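Home Products Storage and Handling Bins and Containers Spares Contact

Waseo Open Metal Bins

The Waseo open bin is supplied by Clidico for the holding and sorting of small solid parts, blocks and samples at a fixed workplace. It is intended for workshops, teaching laboratories and packing areas where the contents must remain in plain view and within reach from above. The bin has no lid and no internal fittings.

The walls are of sheet metal and slope outwards from a flat floor, so that items placed near the side can be picked up without difficulty. The standard colour is grey. Red and dark green parts show clearly against it, and customers who sort by colour generally find that no liner is needed.

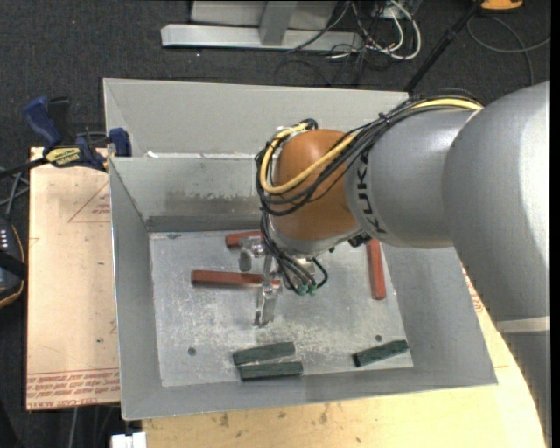

Bins may be ordered singly or set one behind another, with a rim between the two compartments. In the paired arrangement the front bin is normally used for parts in work and the rear bin for parts awaiting return to store. The rim should be wiped when the bins are emptied - scraps of paper and label backing tend to collect there.

The floor and walls will mark with use. Scratches, scuffs and worn areas in the surface do not affect the service of the bin and are not covered by the guarantee. Where the finish has begun to flake, loose material should be brushed out before parts are put back. Abrasive pads should not be used.

Ordering information

Product: Waseo open bin, grey
Single bin: order code 865-S
Paired bins: order code 865-P
Minimum order: 2 single bins or 1 pair
Guarantee: 5 years against failure of seams and corners
Delivery: within 3 weeks of confirmed order

Stands are made by Postma and are ordered separately. The Urnska bench frame, which appeared in earlier lists, will be withdrawn in October. Existing frames may remain in use, and fixing screws will continue to be held as spares.

Schools and colleges may request a bin on loan before purchase. Requests should be made in writing to Mi-kyung Shin, Customer Supply, Clidico, stating the type of parts to be held and the space available - drawings are welcome but not required. Loan bins are to be returned empty and clean.

Page revised August 11, 2026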